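A **base cabinet with doors**, also called a door cabinet or low cupboard, is a piece of storage furniture that stands on the floor and carries a work surface on top. It is used in offices, workshops, school rooms and homes. The usual form has two doors, one or more shelves, and a countertop that is often made in a different color from the body. In the trade lists of Estutholm, where this kind of furniture has been made for a long time, it is called simply a "counter base".

## Construction

The body of the cabinet, known as the carcass, consists of two side walls, a floor, a back panel and sometimes a top panel. When the countertop is fixed directly on the side walls, the top panel can be left out, and two narrow rails take its place. The back panel is important for stiffness. A cabinet without it can lean to one side when the doors are opened.

The inside is divided by a shelf. Shelves can be fixed, which makes the body stronger, or they can rest on small pins placed in rows of drilled holes. The front edge of a shelf is normally covered with a thin strip, because this edge receives the most wear when boxes are pulled out and pushed in.

The doors hang on hinges with an arm that is screwed to the inside of the cabinet and a round cup that sits in the door. Most doors of ordinary height need two hinges, one near the top and one near the bottom. Taller or heavier doors need 3 or more. The hinge arm has screws for adjustment, and with them the door can be moved sideways, up and down, or in depth. A lock, where there is one, is placed near the free edge of one door, on the opposite side from the hinges.
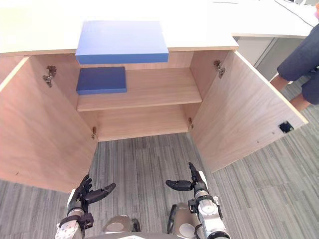 Two doors have some advantages over a single wide one. Each door is lighter, so the hinges last longer, and less free floor is needed in front of the cabinet. The disadvantage is the line in the middle, where the doors meet. If the hinges are not adjusted well, this gap becomes uneven, and the doors may touch each other when closing.

## Materials and surfaces

Light wood tones are common for the body and doors, and white is common for the countertop. The pale surface makes small objects easy to find, and it reflects light into the open cabinet. Dark stains and ink marks are more visible on it, however, and it should be wiped often.

The direction of the grain is a question of style. Many makers let it run vertically on the doors, so that the front looks taller, and horizontally on the back and the floor of the inside. The Van Leeuwen pattern book shows both directions and recommends that neighboring cabinets follow the same rule. 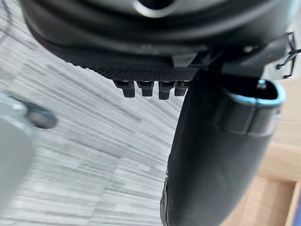 ## Use and arrangement

The space in a low cabinet is deep and rather dark, and things at the back are easily forgotten. For this reason flat boxes are often used for small items. A box can be taken out, placed on the countertop, opened there, and returned to the shelf when the work is finished.

The following habits are usually advised:

- Heavy things stand on the floor of the cabinet — not on the shelf, which can bend with time.
- Flat boxes lie with the long side parallel to the front edge of the shelf when the cabinet is shallow.
- Boxes of different shades, for example light and dark blue, help people to remember what belongs where.
- The countertop is kept free near the front edge, so that there is a place to put down a box before the doors are opened.
- Cables from a neighboring desk are led behind the furniture, or held at the side with a clip.

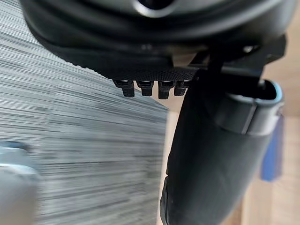
## Production in Estutholm

The workshop Kadska in Estutholm began to make counter bases as a side product of its school desks. The first series had 7 sizes and solid side walls, and it was sold mainly to offices in the region. In its best year the workshop delivered 2,000 cabinets, and in the year after it 1,369. Later the number of sizes was reduced to 3, and the doors were made equal for all of them, which made repairs simpler.

A lower version with the name Dedby was intended for placing next to a desk. Its countertop had the same height as the desk surface, so the two could be used as one long table. The Dedby was delivered with a lock in the right door, while the left door was held closed from the inside by a small bolt.

## See also

- Sideboard
- Cabinet hinge
- Shelf pin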